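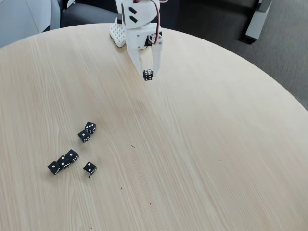 Search this site
Enter keywords Go

Muvthorpe Table Games and Number Practice
Progress report to the Boiko Fund, covering the period to the end of March
Prepared by Halyna Hnatiuk, project lead

1. Where we are

The program is running at the Muvthorpe neighborhood center in the form described in our application, with one change to the timetable and one to the purchase list. Both are explained below. Sessions take place in the late afternoon for children and their parents and in the evening for adults who want to get more comfortable with everyday arithmetic. The evening group started later than planned. The room was being repainted and we did not want to start people off in the hallway.

Ustyna Tkachuk leads the afternoon sessions. Pirmin Frei leads the evenings and also looks after the equipment list. Loretta Montoya keeps the accounts and has checked the figures in this report.

2. Tables

The old folding tables have gone and the round ones are in use. The tops are pale, with a blond wood-grain pattern and a matte surface. We chose matte on purpose. On the old glossy tables the overhead light made it hard to read the dice from some chairs, and people stood up and leaned over to check a roll.

Round tables have changed how a group sits. No one ends up at a far corner, and everybody has about the same reach to the middle. The drawback is that there is no natural place to put score sheets, and they drift into the rolling area. Pirmin has asked for clipboards so that people can keep their sheets in their laps. We can cover this from the stationery line.

A bare hard top is noisy when several games are going. We tried felt mats for a few sessions. They cut the noise but they wrinkled, and a die that stops on a wrinkle leads to an argument about which side is up. We have gone back to the bare tabletop for most games and keep the mats for the evening group, who asked for them.

3. Dice

We bought 100 dice from Amel, all the same kind: six-sided, black, with white pips and rounded edges. The application said mixed colors. After trying out samples, Ustyna and Pirmin both preferred one color, for two reasons. White dots on black stand out well against the light tabletop, and several of our older players had trouble with the red and the clear green samples. Also, when every die looks the same, children do not spend the first part of the session trading for a favorite color.

We stayed with pips and did not buy numeral dice. Recognizing a pattern of dots without counting each one is a skill we are trying to build, and it is the one where we see the clearest change. At the start of the period many of the younger children touched each dot on a six. Most of the regular ones now say "six" when they see the two columns. The five is usually next. Threes and twos were never much of a problem.

Rounded edges mean that the dice roll farther than square-edged ones. Some go on the floor. We have a house rule that a die on the floor is picked up and rolled again, and that has been enough. A few have been lost under the radiator and we expect to get them back when the cover is taken off for cleaning.

4. What the sessions look like

Each session opens with a short warm-up in which a handful of dice is rolled onto the table and people say the total as soon as they have it. Players are asked to tell the others how they got there. Some pair up numbers to make ten, others start with the biggest and add on. Ustyna writes the different methods on the board and leaves them up.

After that come the games. These are the ones that have lasted:

Keep or roll – players set some dice aside and roll the rest, trying for a run or a set. This is the favorite with both groups.
Over and under – players guess whether the next roll will be over or under a number, then talk about why some guesses are safer.
Shop – dice give the prices, and players work out change. Popular in the evenings, less so with the children, who find it slow.
Long race – plain addition to a target. Good for a first visit, as it needs almost no explaining.

We dropped a multiplication game after three sessions. The rules took too long and the quicker players finished well before the others. Pirmin is working on a shorter version.

5. Attendance

The afternoon group has settled. There is a core of families who come to nearly every session and a changing group who come when they can. The evening group is smaller than we hoped. Bohdana Hordiienko telephoned people who came once and did not return. The usual answers were work shifts and the early start. We have moved the evening start back by half an hour, which is the timetable change mentioned above, and will report on the effect next time.

Two parents from the afternoon group now also come in the evening. Both said they had begun by helping a child with a game at home and wanted to be surer of their own sums.

6. Money

We have $570 left of the equipment grant. All invoices for the tables and the dice have been paid. Loretta has set aside part of the balance for storage, as the dice are at present kept in cloth bags inside a cardboard box and the box is giving way at the corners. We have looked at the small lidded bins from Stokitard and would like to order 5, one for each table and a spare. Please let us know if you object to this being charged to equipment. The original budget had no storage line, which was an oversight on our part.

Staff hours are within budget. Room costs were slightly lower than planned because of the late start in the evenings.

7. Problems

The chairs do not match the new tables well. They are a little low, and smaller children kneel on them to see the dice. We have borrowed cushions from the reading room for now.

Record keeping in the evening group has been patchy. Pirmin was noting each person's progress after the session, and on busy nights it was left undone. Bohdana has made a one-page sheet that players fill in for themselves at the end.

8. Next period

Order the storage bins and clipboards.
Try the shorter multiplication game with the evening group first.
Make up take-home packs with a few dice and a rules card, to be lent for two weeks at a time. Bohdana is writing the cards and would like them tested by a family that has not been to a session.
Ask the center about higher chairs.

Loretta can send copies of the invoices on request. Questions about the sessions should go to Ustyna for the afternoons and Pirmin for the evenings.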